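Forums > Pets > Dogs > Home Alone

Print this thread | E-mail this thread

Auto feeder or a midday walker for a dog that's alone all day?

Posted by nbaloch

We moved to Plultville in July and my commute got a lot longer. Our dog Biscuit is a four-year-old beagle mix, 45 pounds, and he is by himself from 7:30 in the morning until almost 5. He doesn't wreck anything, but the downstairs neighbor told me he howls after lunch.

I can afford one of two things. One is the Lorkari feeder, $208, which drops kibble on a timer and plays a recording of your voice. The other is a walker two days a week. Which would you pick?
Naheed

Re: Auto feeder or a midday walker
Posted by villads_o

Walker. A feeder gives him something to do for the 4 minutes it takes to eat. My old shepherd had a timed feeder, and all it taught her was to lie in front of it and stare. When we got a person in at noon the barking stopped inside of two weeks.

Re: Auto feeder or a midday walker
Posted by kazmi_e

I don't agree with that. Two days a week leaves three days with no change at all, and he doesn't know which day is which. I'd rather have a small thing that happens every day at the same time. Ours is fed at 12:15 by the machine and then sleeps until I get home.

The voice recording I would leave off. Ours ran to the front door every time it played and then cried.

Re: Auto feeder or a midday walker
Posted by asifmirani

Before you spend anything, find out what time the howling starts. If it's right after the mail comes, neither one will fix it. I left an old phone recording on the kitchen counter for a few days. It was the school bus.

Also try splitting up his breakfast. Half in the bowl, half in a stuffed rubber toy or rolled in a towel. Change the toys every few days so they don't go stale.
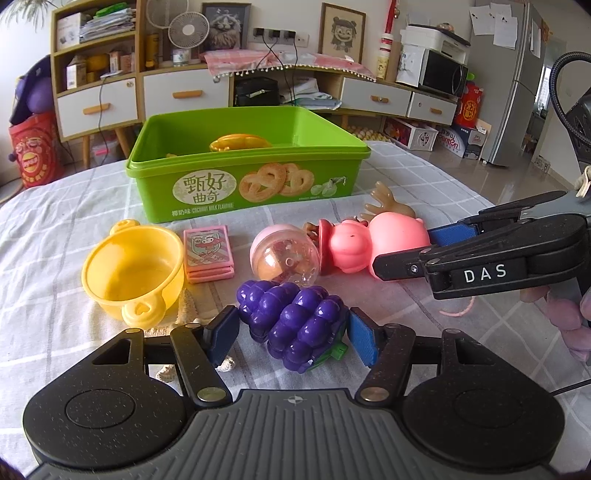 Re: Auto feeder or a midday walker
Posted by villads_o

Kazmi, a dog that sleeps all afternoon might just be bored. Beagles need to get out and smell things. I'd do two walks and put the rest of the money toward a third when you can.

Re: Auto feeder or a midday walker
Posted by kazmi_e

Or he might be sleeping. Mine is nine and gets an hour outside before work. We can disagree on it.

Re: Auto feeder or a midday walker
Posted by faisal.lodhi

One more cost to check. I paid $468 for the first two months of walks in Plododthorpe because the company added a key fee and a meet-and-greet fee. Ask for the full price in writing. A retired neighbor does it for us now and charges a lot less.

Re: Auto feeder or a midday walker
Posted by nbaloch

Thanks, all. I'm going to record him this week like Asif said and try the towel thing. The neighbor says it starts close to 1:00, so I'll look at that part first. If it's not something outside I'll call a walker and ask about the fees.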